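Filed under: Facilities / Shared Spaces / Checklists

Ollard Hall, ground floor and back rooms
January walk-round, with comments
Walked by: Ekua Ametepe and Laurier Li
Read and grumbled over by: Ravinder MacDonald

Items are marked OK, FIX or WATCH. FIX means before the next booking. WATCH means we have all agreed to look at it sternly each time we pass.

1. Front doors open fully from inside without a key – OK
Comment: The left leaf still needs a hip. The right leaf is fine. Visitors always choose the left leaf.

2. Exit signs lit – FIX
Comment: The one over the side corridor is lit in the sense that a candle in a shoe is lit. New tube ordered from Grivis. Same tube was ordered last time and fitted in the kitchen.

3. Corridor clear to full width – FIX
Comment: Two folding tables, a lectern and a Christmas tree in its box. The box says 90 minutes to assemble. It has been leaning there for longer than that. Move to the loft.

4. Fire extinguishers in date, pins in, gauges in the green – OK
Comment: The one by the stage had a coat on it. Coat is now in lost property, along with the other coats.

5. Kitchen: fire blanket on hook, reachable without leaning over the stove – FIX
Comment: It is directly above the stove. Laurier demonstrated the lean and we both agreed he shouldn't do it again. Needs to go on the wall by the door.

6. Kitchen: hot tap – WATCH
Comment: Very hot. The sign says "Hot." Sena Kpodo has offered to write a better sign and I have asked her to keep it short.

7. Stacking chairs, no more than the number on the wall card – OK
Comment: The card allows 200 in the main hall. The chairs would allow far fewer, and several of those I would only offer to a person I disliked. Broken ones go behind the stage curtain with tape on the seat. Please stop taking off the tape.

8. Electrical: no extension cords plugged into extension cords – FIX
Comment: Three in a row behind the piano, powering a lamp that was off. All removed. The lamp has a perfectly good outlet next to it, which was being used by a different lamp.

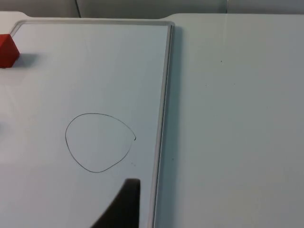
9. Craft room: tables, boards and small items – WATCH
Comment: The tables were checked for wobble by pressing on each corner, and all passed except the one by the radiator, which passed on the second try. Loose things on the tables are a different matter. Whiteboards should be hung up or slid behind the cabinet when a class is over. A board lying flat on a white tabletop, as one does here, is easy to put an elbow on, and the raised rail down its side will find the elbow. The same goes for little blocks like the red one, which are harmless on a table and dreadful under a bare foot. Diệp Triệu runs the toddler hour on Saturday and would like the floor swept before she gets there. So would the toddlers, if asked.

10. Craft room: paper trimmer locked and on the high shelf – OK
Comment: Locked, yes. The key is on a string tied to the trimmer. Marking this OK against my better judgment. Ravinder says it should be a FIX and he may well be right.

11. Restrooms: floor dry, pull cord hanging free – FIX
Comment: The cord was tied up in a neat bow. It has to reach the floor or it isn't much use to a person who is on the floor. Untied.

12. First aid box – FIX
Comment: Contains one sling, a safety pin and 50 bandages in the size that fits nothing. Restock list is inside the lid.

13. Parking lot lights – WATCH
Comment: Come on at 4:30 p.m. and go off whenever they feel like it. Dinu Electric is coming to look at the timer.

Open FIX items go to Ravinder. Next walk-round starts at the loft, so wear old clothes.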